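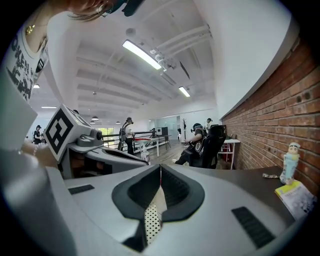
## Tela blanca de lunares negros: ¿cómo la doblo y la guardo para que no amarillee?

**Publicado por Bodnár** – 2023-05-29 – 80 visitas

Tengo varias prendas y retales de tela blanca con lunares negros pequeños y quiero guardarlos hasta noviembre. El sitio es una buhardilla abierta, con techo blanco inclinado, fluorescentes y bastante luz durante todo el día. No hay armarios cerrados, solo estanterías.

El año pasado dejé una blusa parecida en una balda y salió con la línea del doblez amarilla. Además, en la parte de abajo los lunares habían manchado un poco el blanco, como un halo gris. La etiqueta pone algodón con 2 % de elastano.

Quiero saber si es mejor doblar o enrollar, y si las cajas de plástico con tapa sirven o crían humedad. Colgarlas no puedo, no tengo barra.

---

**Drullholm**

Son dos problemas distintos.

El amarillo del doblez casi siempre viene de restos de detergente o de sudor que no se ven al guardar. Lava todo antes, con la mitad del detergente que uses normalmente, y dale un aclarado extra. Nada de suavizante ni de almidón. La luz también influye: si la balda recibe sol, la parte que queda por fuera cambia de tono y la de dentro no.

El halo gris es tinte de los lunares. Pasa cuando la prenda se guarda con algo de humedad y la cara estampada queda apretada contra el blanco. Déjala secar un día entero más de lo que te parezca necesario y dóblala del revés, con el estampado hacia dentro y una hoja de papel de seda sin ácido entre capa y capa.

Para retales yo prefiero enrollar en un tubo de cartón forrado con papel de seda. Las blusas, dobladas en tres y sin apilar demasiado. A mitad de temporada las sacas y cambias el doblez de sitio.

Las cajas con tapa sirven si la ropa está seca del todo. En una buhardilla con cambios fuertes de temperatura pondría una caja de tela o de cartón – respiran mejor.

---

**Zimero**

Bolsas de vacío y listo. Yo guardo así los edredones y nunca me ha pasado nada.

---

**Riseck**

Las bolsas de vacío van bien para edredones, pero en algodón fino dejan unas arrugas que luego cuesta mucho planchar, y con elastano peor.

De acuerdo con lo del papel de seda. Añado una prueba antes de lavar: moja un bastoncillo blanco, apriétalo contra un lunar y espera un minuto. Si sale gris, lava esa prenda sola en agua fría y no la dejes en remojo.

Para la luz, una sábana vieja de algodón por encima de la estantería es suficiente. Las mías llevan 11 meses así y siguen blancas.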